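Bringing Back a Blond Wood Tabletop Without Stripping It
by Edin Spahić
10/2/16

Pale wood tables are sold to optimistic people. Mine has been through two apartments, a teething dog and one fondue, and by last January it had the complexion of an old piano key. I was quoted 1140 dollars to have it stripped and refinished by a man who sighed at it. What follows cost me 39 dollars and one Sunday, most of which went to waiting.

This works for solid wood with an oil finish. If you have varnish or lacquer, oil will sit on top and sulk. To find out, put a drop of water somewhere inconspicuous and leave it ten minutes. If it darkens the wood a little, you probably have oil, or so little of anything that it makes no difference. If it's still a perfect bead, go read a different page.

What you need

Two sanding sponges, one medium and one fine
A bucket, warm water, plain soap flakes
Clear or white-tinted hardwax oil, the smallest can they'll sell you
Lint-free rags, more than you think
A plastic scraper
A lamp you can set down at table height

Step 1. Clear the table

All of it. The fruit bowl too. Put the stuff in another room or it will migrate back while you're rinsing the bucket.

Step 2. Wash

Dissolve a small handful of soap flakes in the bucket and wipe the whole top, working with the grain. Wring the rag out first. You are cleaning a table, and a flooded one will swell at the joints and remind you of it for years. Scrape off candle wax and mystery lumps with the plastic scraper held nearly flat. Rinse with a clean damp rag and let it dry overnight.

Step 3. Look at it sideways

Turn off the overhead light and set the lamp at one end of the table so it shines across the surface. Every ring, dent and pen mark will now introduce itself. My daughter's long division came up beautifully. Mark the bad spots with small bits of masking tape on the apron below, never on the top, where you'll sand over them and curse.

Step 4. Sand

Medium sponge first, with the grain, long strokes from one end to the other. Resist the urge to dig at a stain – you'll make a shallow dish that every glass will find. Do the whole top evenly, then repeat with the fine sponge. Stop when your palm slides across without catching.

Where the grain is wavy, follow the general direction and don't try to steer around each ripple. I tried. It took an hour and looked the same.

Wipe off the dust with a barely damp rag, let it dry, and wipe again. There's always more.

Step 5. Oil

Stir the can, don't shake it. Put on a very thin coat with a rag, wait as long as the label says, then wipe off everything that will come off. Clear oil warms up pale wood and can push it toward yellow. White-tinted oil keeps it blond. Test both underneath if you can stand the suspense.

A second thin coat goes on the next day. Lay the oily rags flat outdoors to dry before you throw them out. Balled up in a trash can they can catch fire by themselves, a hobby you don't want in your kitchen.

Step 6. Leave it alone

Give it a full day before you touch it and a week before you put anything wet on it. Ermira Krasniqi wrote in to ask whether a tablecloth counts. It does. Leave it off.

After that, wipe up spills when they happen and re-oil once a year, or whenever the guilt arrives. 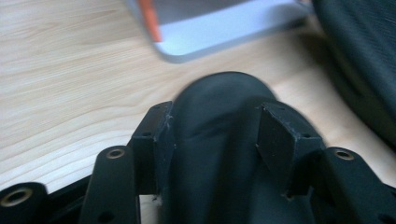

Blond wood with soft, wavy grain, the kind to aim for.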